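# Leave the bed the way it is

Most of the argument about training data for household robots is about volume. How many hours, how many homes, how many hands. I have spent enough time on the collecting side to think the argument starts in the wrong place. I would take a small set of jacket folds done in bedrooms people sleep in over a large set done on a clean table, and I would take it even if the clean set were free.

The work itself is simple to explain. A person holds a gripper by its handle and does a chore with it, and the camera on the gripper keeps a record. Later a learning system is trained to connect what the camera saw with how the gripper moved. The person needs no robot in the room. The cost is mostly in time, and the time goes mostly into setup, travel and throwing out bad takes.

At Inora, where I wrote task sheets before I left to do this on contract, the folding sheet said to clear the surface first. Pillows off, cover pulled smooth, one garment in the middle. It made for tidy footage. It also meant that every example we had of a folded jacket began with somebody doing a different chore that we didn't record. A robot trained on that footage would be waiting for a person to come and make the bed.

The sheet I use now, for a project called Moriarty, says to touch only the garment named in the task. If there are toys on the bed, the toys stay. If the cover has a busy print, good. A puffer jacket is one of the harder items on the list because it has no real shape of its own. The fill moves when you squeeze it, the shell slides, and a fold that looks finished can open again when you let go. You end up pinching thick rolls of it and pressing them down.
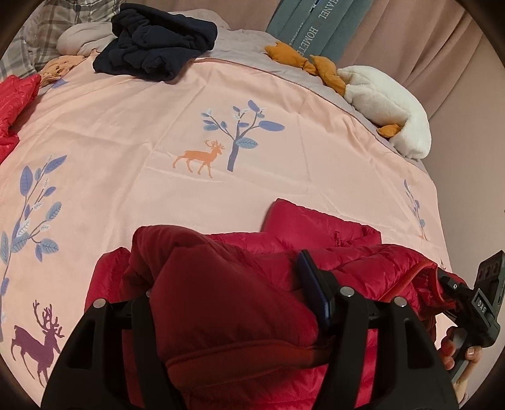 Fiachra Egan thinks I have this backward. He wrote to me that a system has to learn the fold before it learns the mess, and that if you give it both at once it will spend its effort on the wallpaper. In his view the cluttered rooms belong in the last part of the collection, when there is already something that works and you want to find out where it fails. He also said, fairly, that it is easy to be in favor of clutter when you aren't the one sorting the takes.

I have done some sorting, and I grant him the cost. Going through a batch from a real bedroom takes longer. You find takes where the gripper picked up a corner of the cover along with the sleeve. You have to decide whether that is a mistake or a thing that happens. My rule is that if the person noticed and corrected it, the take stays. A correction is worth more to me than a clean run, and clean tables produce very few of them.

Where I disagree is on order. The idea that you can teach the fold first and the room second assumes that the two come apart. On a table, the jacket is the only soft thing. On a bed, the thing under the jacket is soft too, and it gives when you push on it. A person pressing down on a jacket on a bed pushes differently, and that difference is in the movement itself. You can't add it afterward by changing the background.

The other half of the problem is what we ask people to do with their hands. Pametti, which makes the task app I have to use, shows a progress bar for each session. People speed up when they can see the bar. One Tuesday I compared a set of takes done with the bar showing and a set done with it taped over, same jacket, same bed. The taped set was slower and had more variety in where people took hold. In the other set everyone had settled on the same grip by the second try and kept to it.

Speed does something else. When the gripper swings fast from the collar to the cuff, the picture smears. A whole stretch of movement goes by in which the camera has very little to offer on where the fabric is. Reviewers like to cut those stretches, and I think they cut too many. 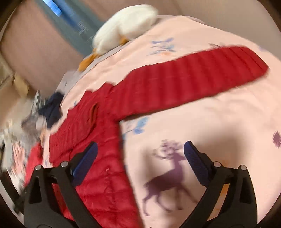 Blur is just lost data, according to one reader of an earlier version of this piece, and no amount of fondness for real life will bring it back. The same reader asked why I don't simply tell people to move slower, put that in the sheet, and reject anything that fails.

I have tried. When you tell people to move slowly they move like they are carrying soup. They stop between steps. They look for approval. The gripper hangs over the jacket while the person thinks, and what you have recorded is a person following an instruction about speed. I would accept some smear to get the ordinary pace of someone who wants the jacket put away. A robot's own camera will smear when the arm moves, and a system that has only been shown sharp pictures hasn't been shown much of what it will get.

That doesn't make every blurred take a good one. I reject a take when the grasp itself can't be made out, and I reject it when the person has plainly lost track of which end of the jacket is up. The travel between grasps can be as ugly as it likes.

Now to volume, which I said I would rather not start with. The Gernetti set, which gets mentioned to me whenever I make this case, has 2814 folding takes on one white table. My last finished batch has 1090, from bedrooms, and took longer to make. I can't tell you that mine is better for every use. If you want to test a new gripper finger against a steady background, use the table. What bothers me is that the two get compared by the count alone, as though a take were a unit like a gallon. Buyers ask for the number first. Some ask for nothing else.

I would rather they asked how many different starts there are. A jacket thrown on a bed can land bunched, flat, half inside out, one sleeve under, hanging over the edge. With the table method, people lay it down facing up with the arms out, because that is what a reasonable person does when handed a jacket and a table. So you get the same start again and again and call it a large set. My sheet has 6 starts written into it, and one of them is simply "drop it." Contractors object to that one more than any other. They feel silly, or they drop it and then straighten it before they begin.

Spread flat is still one of the starts, and it should be. It gives the widest view of the thing you are about to handle, and the first grasp from there is a real choice between hem, sleeve and collar. It just shouldn't be the only one.

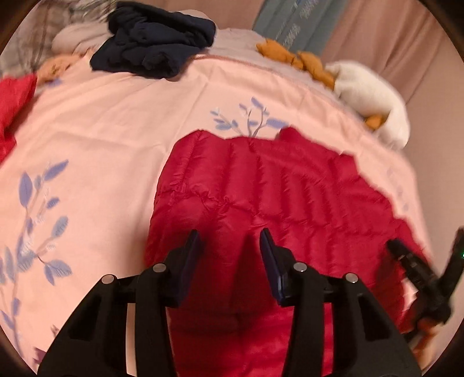 *Red quilted garment spread on a printed duvet, with a second gripper at the right.*

Two grippers are worth the extra trouble on a big soft item. With one, people learn to cheat by dragging the fabric against the bed until it catches. With two, one can hold while the other folds, and the record shows how the work gets divided. Fiachra Egan and I agree on that much. He would still do it on a table first.

If I were buying, I would ask the seller for the rejected takes as well as the good ones, and for the sheet the contractors were given. The sheet tells you what was cleaned up before the recording began. If it says to clear the bed, someone is going to have to teach the robot that part later, and I would want to know who is paying for it.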